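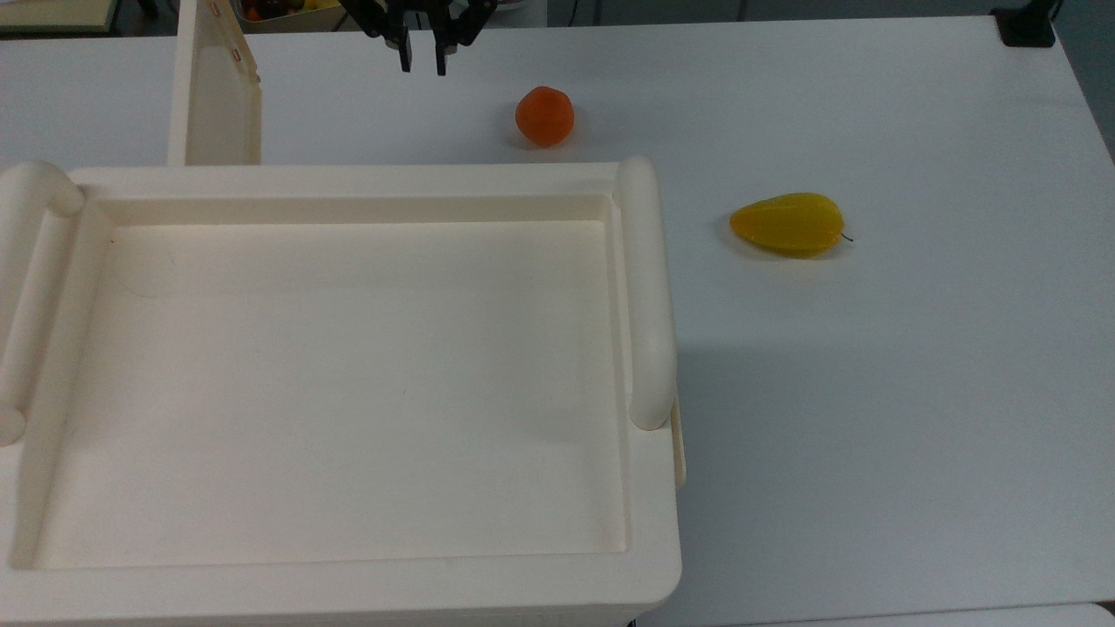

Figure 4. The cream tray on the table, with a handle on each side.

Section 3. Setting up the Likiren stacking storage set

3.1 Before you start

Please read all of this section one time before you touch the parts. The set is delivered from our store in Plistville in one carton, item code 436. You will need a flat table, a soft cloth and a little free space on all sides.

Note: Small specks or a thin mark on the floor of the tray can come from the molding. They do not change the use of the tray.

3.2 Preparing the tray

1. Put the tray on the table with the open side up.
2. Wipe the inner floor and the walls with the soft cloth. Use water only, not warmer than 40 °C.
3. Hold both handles and lift the tray a little. The handles must not turn or move in your hands.
4. Put the tray down again slowly. If it rocks, check that nothing is under it.

Caution: Do not lift the tray by one handle when it is full. The rim can bend and the contents will slide to the low side.

3.3 Stacking the boxes

1. Choose the final place for the lower box. It is difficult to move the boxes after they are stacked, so take your time with this step.
2. Turn the lower box until its handle points to the side where you will stand.
3. Lower the second box straight down on it. Do not push it in from the side – this makes scratches on the top surface.
4. Press gently on all four corners. You should not hear a click, because the boxes are held by their weight.
5. Keep the stack away from the table edge. We recommend a distance of 7 cm or more.

Caution: Never stack on a place where two tables meet. If one table moves, the stack can fall.

3.4 First filling

Start with light things, and leave the heavy things for the lower box. Many customers in Steltumdale keep play food in this set, and for this use we give the following advice.

1. Lay out the pieces on the table before filling, so that they do not touch.
2. Put round fruit in the tray first and long pieces after.
3. Turn pieces with a stem or a leaf so that this part does not press against the wall.

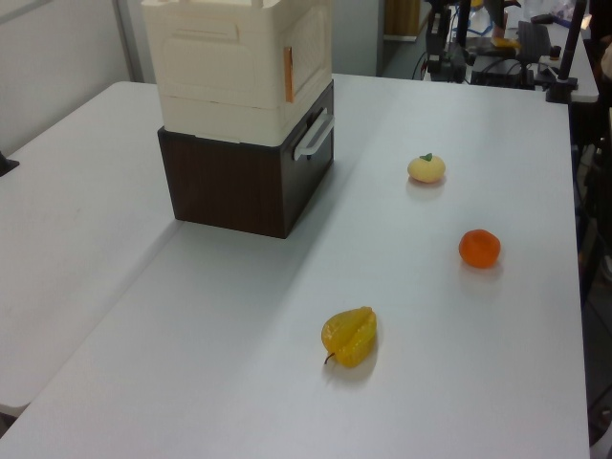 Can I keep real fruit in the tray?
For a few hours it is fine, but line the tray with paper and wash it the same evening. Fruit juice leaves a stain on the light plastic if it stays overnight.

3.5 After the first week

Check the handles again and wipe off any dust. If a handle has become loose, stop using the tray and order the Kamata repair kit from the parts list in Section 6.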